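Workplace & Shift Talk > Automation
14 comments · Share

cubbyhole_ken
Two months into the robot at our Ridgeway pick room and management wants "feedback from the floor." My feedback is that I used to fill orders and now I stand near something that fills orders. Same pay, sorer feet.

It does the fruit end of the snack orders. One hand keeps hold of the basket, the other goes into the shelves, and it takes an apple more politely than I ever did.

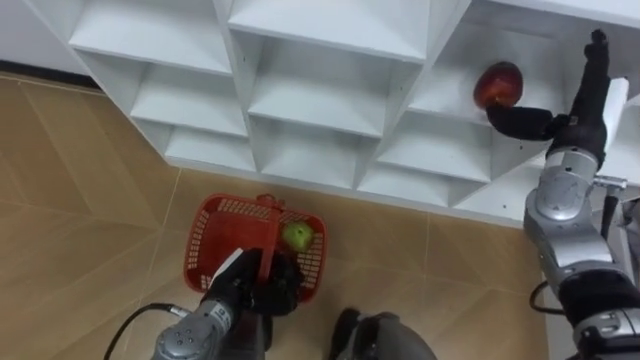 What changed is the talking. Two of us used to work that wall and complain about Ulter, our scheduling software. Now the other guy is on returns and I complain to a clipboard.

packline_dot
Ours came in August. Bruised fruit is down, I'll give it that. My wrists have no complaints either.

cubbyhole_ken
Your wrists got a better deal than my hours – I lost the early shift.

vinach_nights
Disagree with the doom. At Vinach they retrained people and I moved up a grade. You have to ask, though. Myrtle Oyelaran in our office had the forms in a drawer and wasn't advertising.

packline_dot
A grade up to do what?

vinach_nights
Restock for it, mostly. And clear the faults.

cubbyhole_ken
So you're its assistant.

vinach_nights
Better paid than its critic.

Filed under: automation, warehouse, shift work
We use cookies to keep you signed in. Accept / Manage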